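Section 4: Running the hand-held grippers at an open day

Reading time: 6 minutes

I wrote this section after our January open day at Starnanholm, when we let visitors pick up the grippers for the first time and I spent most of the afternoon answering the same four questions. If you're running a demo of your own with the Cedov kit, start here and go back to Section 3 for the charging and software bits. You don't need to be an engineer (I'm not!), but do have a go yourself before you open the doors.

4.1 Before anyone arrives

1. Pick a table you can walk all the way round. A round one is lovely for this, as people spread themselves out without being asked.

2. Lay out only what you'll use in the first demo. Spare grippers go in the case, lid shut.

3. Switch on the laptop and open a new session. Give it a name you'll recognise later. Ours was called "test test 2" and I'm still paying for that.

4. Check that both grippers show up in the list. If only one does, close the session, wait for the light on the hub to go steady and open it again.

5. Squeeze each gripper fully closed and let it open again, three times, nice and slowly. The bar on the screen should follow your hand. If it sticks halfway, do the finger calibration in Section 3.

Note: the session won't record until both bars have reached the top once. I lost a good ten minutes to that at the Tulanville visit, with a room full of people watching me press the same button.

4.2 Handing over a gripper

6. Hold one gripper yourself and give your visitor the other. It's so much easier to copy somebody than to follow instructions, and most people get it within a minute.

7. Let them wave it about for a bit first. Everybody wants to, and they'll listen better afterwards.

8. Show them where the marker cube sits on top, and ask them to keep their fingers off its faces.
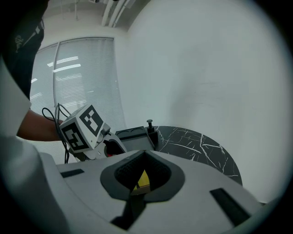 Two grippers up at the demo table, one with its marker cube on top.

9. Ask them to move in close to the table, elbows relaxed, and to keep the cube upright while they get the feel of it. Tipping it a little is fine. Turning it right over will lose the tracking, and the dot on the screen goes from green to grey.

10. If the dot goes grey, just bring the gripper back level and hold still for a breath. There's no need to restart anything.

Caution: watch the cables. Keep them on the person's outer side, well away from the jaws, and never let a visitor step back without checking what's behind their feet.

Caution: the jaws close gently but they do close. Small children should use them with a grown-up's hand over theirs.

4.3 The first task

11. Start with something soft and light. We use a folded cloth. Blocks look easier but they skid off, and then everyone is under the table.

12. Press Record, count to two out loud, and let your visitor pick the thing up and put it down again. Press Stop.

13. Play it back straight away. This is the part they remember, so don't rush it! Turn the laptop round so the people at the back can see too.

14. Ask before you keep the recording. If they say no, choose Discard, then Yes. Discarded takes can't be brought back.

Each take gets a number. We'd reached 453 by the end of our open day, and the Van Dusen team had 773 from theirs, so don't be shy about letting people have several goes. The card holds roughly 1,000 short takes before the warning comes up. When it does, finish the take you're on and swap the card between visitors.

4.4 Packing up

15. Close the session before you unplug anything.

16. Wipe the handles with a barely damp cloth. Use a dry one on the marker cubes, as cleaning spray makes the print go patchy.

17. Coil the cables loosely and lay them on top of the grippers in the case.

Note: if the lid won't shut, one of the cubes is facing the wrong way. Turn the gripper end for end and try again.

Comments (3)

pindlebury: Step 5 sorted it for me, thank you. I'd been reinstalling the software all morning.

Marrow_and_Tine: Does the two-second count matter? We've been starting straight off and the playback looks all right to us.

gantry64: @Marrow_and_Tine we found the first bit of the movement went missing without it. Only shows up on quick pick-ups though.

Questions about this guide: use the contact form | © Cedov 2019 | Last updated 1 July 2019 | Back to top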